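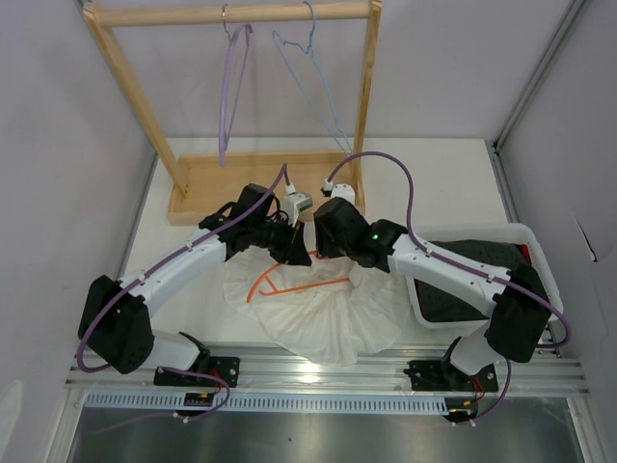
Ticket 2490: White garment keeps sliding off wire hanger
Opened by: Parisa Kordestani
Assigned to: Catríona Nic Aodha
Status: open

Reported problem
The white one won't stay on the orange hanger. I get one shoulder on, lift it to the rod, and the whole lot drops and lands in a heap with the hanger on top. Same result on 5 December with the hanger straight out of the packet. The Norholm leaflet says "grips any fabric". I have my doubts.

Reply, Catríona Nic Aodha
Have you tried buttoning or pinning the neck first? Dimton's help page says a slippery fabric only needs the top closed. Their page also says to bend the ends of the wire up slightly.

Reply, Parisa Kordestani
Tried both. Pinned neck: stayed up until I let go of the hook. Bent ends: the wire sprang back. I'd like to know what fabric Dimton tested on, as the page doesn't say.

Reply, Úna Keogh
Could be the rack. It's a wooden rod on two angled legs, and if the base tray isn't level everything creeps to one side. The pale blue hanger is sitting at a slant and there's nothing on it.

Reply, Parisa Kordestani
Checked with a spirit level. The tray is flat. The purple one hangs with its long side straight down, so I think the hooks are just badly shaped. A level rack won't fix that.

Reply, Catríona Nic Aodha
Fair enough. Steps to try before we order anything:
1. Lay the garment flat and smooth the pleats out towards the hem.
2. Slide the hanger in from the bottom, hook first, up through the neck.
3. Settle both shoulders before lifting.
4. Lift by the hook – don't pull on the cloth.

Reply, Parisa Kordestani
Did that 40 times. It held for 18 of them. I wouldn't call that fixed, whatever the leaflet says.

Reply, Úna Keogh
Cokeo do a padded cover that goes over thin wire. Order code 1418. I haven't used it and the reviews all sound like the same person wrote them.

Reply, Parisa Kordestani
Order one, then. One only. Leave this open until I've tried it on the orange hanger.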